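A long chat about Vuldale, second series and all

8/15/26

The writer of Vuldale makes tea the way the people in the programme make tea, slowly and with a good deal of talking over the kettle, and it was a fair while before either of us remembered that I'd come to ask questions. I didn't mind a bit. I have watched the first series twice through (the second time with my mother, who guessed the business with the ferry by the end of part one and has been unbearable ever since), and I would happily have sat in that kitchen until dark.

For anyone who missed it, Vuldale is the Skendow drama about a small valley town where the only bus route is being closed and half the residents seem to have a secret at the far end of it. It went out in March, at ten o'clock on a weeknight, with hardly a trailer to its name. By the last part people were talking about it in the queue at my chemist's.

"I was told that ten o'clock was a compliment," the writer says. "It meant they thought it was grown-up. My feeling was that everyone I'd written it for would be in bed. I would have been in bed! I stayed up for the first one with a blanket round me and I was asleep before the adverts."

Skendow have put it at a kinder hour for its return, and there will be seven parts again. The writer was offered more and said no, after what sounds like a very polite tussle lasting most of a spring.

"Seven is an odd sort of number and I like it for that. There's a proper middle one. In the first series the middle one was the flood, and everything leaned up against it from either side. If you give me two more parts I'll only fill them with people driving to places."

I said I was rather fond of the driving, particularly the long stretch with the driver and his sister where they hardly speak, and this went down so well that I was given the last of the ginger cake.

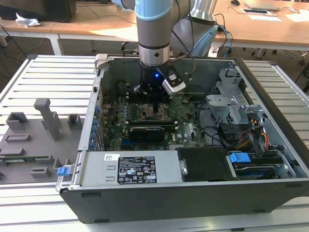 When does the new series pick up the story?

It starts two years after the last bus. The town has got used to being cut off, or says it has, and the sister has come home to sell the house.

"I didn't want to do the morning after," the writer explains. "Everyone expects the morning after. I wanted them to have got a bit older and a bit more set in their ways, and to have told the story of that night so often that they've started getting it wrong. There's a supper in the opening part where four of them tell it, and they all disagree, and you at home know who's right. It was the first thing I wrote and it's hardly changed."

The rest changed a great deal. There was a version in which the ferryman was alive, and another set almost wholly in the school, and both went in the drawer. The scripts were written in longhand before being typed up, and I was shown one of the pads, with arrows going everywhere and a shopping list in the margin of what I'm fairly sure is the most upsetting speech in part five. (I have promised to say nothing further about part five.)

We got on to Amoah, the company that makes the programme, and here the warmth was plain. Amoah is a small outfit and had only made comedies before. Its best-known one is still Jomer, the sitcom about the carpet showroom, which my brother can recite. I wondered if it had felt like a gamble to hand them something so sad.

"Oh, I think comedy people are the best at sad things. They know how long a pause ought to be. They never once asked me to explain why somebody was crying. What they did ask, constantly, was whether a line could be shorter, and it nearly always could, and I went home in a sulk and cut it."

There is more to laugh at this time, I gather, much of it coming from the new landlady at the hotel, who has moved from the city and wants to put on a festival. The writer is plainly a little in love with her. Whole scenes were acted out for me across the table, with the milk jug as the vicar, and I wish I could do the voice.

And the letters? Skendow passed on 3,719 of them after the first series, in boxes, and they are now in the spare room.

"I've read them all. It took me most of the summer. A lot of people wanted to tell me about their own bus. I'd thought I was writing about a family, and there were all these people who'd lost the route to the hospital, or to their dad's. One lady sent me her old timetable, which I've had framed, and it's in the hall if you'd like to see it on your way out."

I did like to see it. We stood in front of it for some time, working out the connections, and then I very nearly missed my train.

Vuldale returns to Skendow this autumn. The first series is being repeated before then, and my mother would like it known that she will be watching it again.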